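Small Resets, Continued

I have been on such a tear with the small chores lately! You know the ones: the stack of papers, the plates that never quite get put away, the stapler that lives wherever you last stapled something. Back in November I told you I was going to stop saving everything for one giant cleaning day, and I am happy to report that I have mostly kept my word. Two jobs got most of my attention this month, the colorful plates and the book corner, and I have a lot to say about both of them.

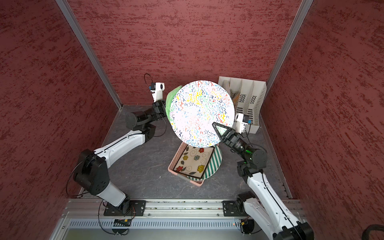
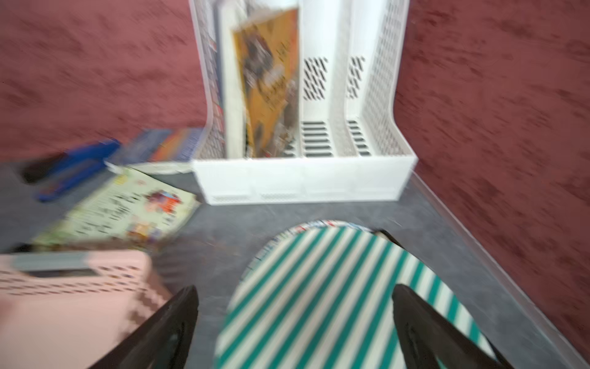 Let me start with plates, because I love plates. I love them too much, if you ask Iwona. My rule used to be that everything had to match, and I had a whole set of plain white ones that I bought when I moved in. They were fine! They were so fine that I never once looked forward to using them. Then I found a floral one at a flea market, and a striped one, and it went downhill (uphill?) from there. Now a meal of buttered noodles looks like a party.

Busy patterns do have one drawback, and it's that they hide things. On a white plate you can spot a smear of egg yolk from across the kitchen. On a plate covered in squiggles, good luck to you. So I go by feel. I hold the plate up on its edge, run the sponge around in circles, then flip it and do the back, and after that I run a clean thumb along the rim. If my thumb squeaks, we're done. If it slides, back it goes. Do the backs, please! When you stack plates, the back of one sits right on the face of the next, and I spent years washing only the side I ate from.

I've also become a basket person. A plastic basket is so much kinder to a chipped rim than my old wire rack, and when I'm finished I can carry the whole lot to the cupboard in one trip. Konrad Witkowska lent me his when I was deciding whether to get one and I'm afraid he may never see it again. (Konrad, if you're reading, I owe you a basket and probably dinner.)

OK, the books.

I don't know why it took me so long to use magazine files for things that aren't magazines. I had one from Lis sitting flat in a closet, and the day I stood it up and put a few thin paperbacks in it I felt like a genius. Thin books and booklets are terrible on a regular shelf. They slump, they slide under each other, they get those sad curled corners. In a file with dividers they have a wall on both sides and they stay put. The kind with openings in the sides is my favorite, because you can peek through and see what's down in there without pulling everything out.

How I sort them has changed 4 times so far, so take this with a grain of salt. At first I went by size. Then by color, which looked gorgeous and lasted one weekend. Then by whether I'd read them, and that one made me feel guilty every time I walked by. Now I do it by how soon I'll want the thing again. Whatever I'm in the middle of goes in the left slot, anything I've promised to lend goes in the middle, and the right slot gets booklets, manuals, the Flelum catalog, that sort of stuff. I try to leave some breathing room too. If you cram it, you'll stop putting things back. I do, anyway!

The stapler is still a problem. It doesn't belong with the books and it's too long for my pencil drawer, so it wanders. Iwona Mazurek keeps hers in a mug, handle up, and swears by it, but I tried that and the mug tipped over. I'm open to suggestions here. Where does yours live?

My timer is set for 20 minutes for each of these little resets and I stop when it rings, even if there's one book left lying on its side. That was hard at first. I like to finish! But stopping means I'm willing to start again the next evening, and the evening after that, and I put on a record and it's pretty much my favorite part of the day now.

Next up is the drawer under the phone. It has batteries in it, and birthday candles, and a key that fits nothing I own. I'll let you know how it goes, and if you've got a patterned plate you adore, tell me about it in the comments.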